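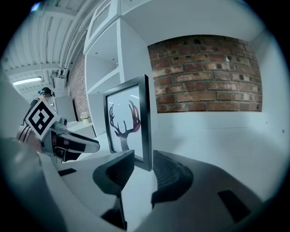

Our project looked at welcome emails, the messages a store sends in the first days after someone joins its mailing list. We worked with Zaltby, a small online shop that sells home goods, and we compared two versions of its welcome series over one month. Most of what Zaltby sells is wall decor and small furniture. A black-framed print of a deer head with a white mat around it is typical of what people buy from shops of this type, and it is also typical of the problem we studied. A customer buys one print like that, gives an email address at checkout, and then has no clear need to buy a second one. The welcome series has to give that person a reason to keep opening messages.

Home Projects Students Courses Archive Contact
Search this site Enter keyword Go

Welcome Emails for a Small Online Store
Project report, Duan Business Program
Mon 17 January

1. Background

Zaltby has sent a welcome series for as long as it has had a mailing list. When we started, the series was three emails, all built from a template that came with Tamix, the email service the store uses. Each email had a large banner at the top, a row of product boxes, a discount code, and a footer with links to every department. The owner told us that she had set it up in one afternoon and had not changed it since, apart from the discount code.

We chose this topic because the course unit on email covered subject lines in detail but spent only one class on what happens inside the message. We also wanted a project where we could change one thing and see a result before the end of the term. Search ads would have cost money, and social media posts are hard to connect to a sale.

2. Question

Does a plain welcome series get more clicks than a designed one when the offer is the same?

We used clicks as the main measure. Open rates are reported by Tamix, but some mail programs load the images in a message automatically, and this gets recorded as an open even if the person never looked at it. A click is a stronger sign that somebody read the email. We also wrote down sales, but we did not expect enough of them to say anything useful.

3. Method

The test included 200 new subscribers. Tamix assigned each one to a group when the person signed up. The plain series went to 90 people and everyone else got the designed series. We had planned for equal groups. The uneven split happened because the plain series was switched on late, after the first sign-ups had already been put in the designed group. We explain what this does to the results in section 5.

Both groups got three emails on the same schedule. The first was sent right after sign-up, the second two days later, and the third on day 5. The discount code was the same in both, and so were the subject lines. The designed series was the existing template with no changes.

For the plain series, Xuelian Lü wrote the text and I set it up in Tamix. The first email thanked the reader, said how often the store sends mail, and gave the code. The second answered two questions that customers often send in: how to choose a size for a wall, and what to do if a package arrives damaged. The third had a link to one page on the store's site, a guide to hanging pictures in a group. None of the emails had a banner or product boxes. Each one was short enough to read on a phone without much scrolling.

We did not tell subscribers about the test. The store's privacy page already says that it may send different versions of its mail. We never saw names or addresses. The owner exported the results with a number in place of each address and sent us the file.

4. Results

In the plain group, 17 people clicked at least one link in the series. In the designed group, 5 people did. The plain group was the smaller of the two, so the gap in rates is wider than those numbers suggest.

The second email did best in the plain group. Most of the clicks went to the page on choosing a size. The third email did less well than we hoped, and the first was in between. In the designed group the few clicks were spread over the banner and the product boxes, and no single link stood out.

Unsubscribes were low in both groups. Two people left during the plain series and three during the designed one. We do not think this difference means anything.

Sales were too few to compare. The code was used in both groups, but we could not tell whether people had found it in the email or on the store's home page, where it was also posted for part of the month. We should have asked for a separate code at the start.
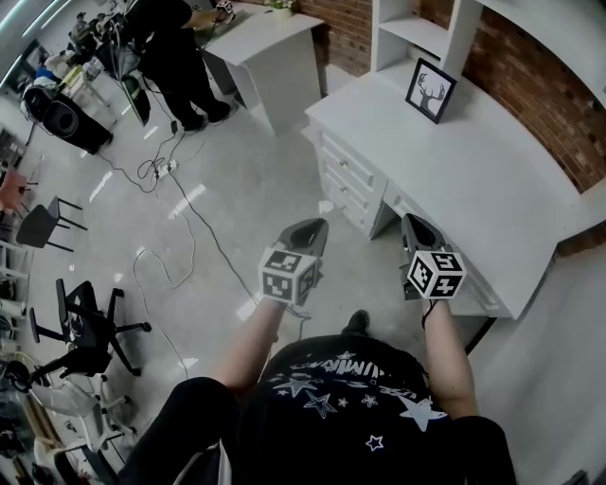

Lanying Fu read our draft and thought we were giving the plain format too much credit. Her point was that the two series differed in content as well as looks. The plain emails answered real questions from customers, and the designed ones mostly showed products. She asked how we knew that the answers would not have done just as well, or better, inside the old template with the banner on top.

We do not know that, and she is right that the test cannot show it. Our original plan was to keep the text the same in both versions. We dropped that plan when we saw that the template had almost no text to keep. Filling the plain version with the same product names and nothing else would have made a very strange email. So the fair description of our test is that it compared the store's old series with a new one that was plain and more helpful. The wording of our question in section 2 is narrower than what we tested.

5. Limits

The groups were small and uneven. The people who signed up before the plain series was switched on all went into the designed group, and they joined in the last days of a store sale. People who sign up during a sale may only want the code, which could have lowered the clicks in that group. We took those early sign-ups out and ran the comparison again. The plain series was still ahead, but by less.

The test ran at one store. A shop that sells something people buy every few weeks, such as coffee or pet food, might see a different result, because product boxes are more useful to someone who is going to reorder.

We only followed each person through the welcome series. We can't say if those who clicked went on to open the regular newsletter.

6. What the store did next

The owner has moved all new subscribers to the plain series. She added a small logo at the top, which we had left out, since a customer had written in to ask if the email was really from the store. She also plans to use a different discount code for email only.

In February we will help set up a second test with the same text in both versions, one in the template and one plain. Xuelian Lü will build both versions this time, and they will be switched on together. Meller, the course section after ours, has agreed to take over the weekly exports if the test runs past the end of our term.

7. Division of work

Xuelian Lü: plain email text, review of customer questions, second half of section 3, section 5.
The rest of the report, the Tamix setup and the results table were mine. The table is kept with the course files and can be requested from the program office.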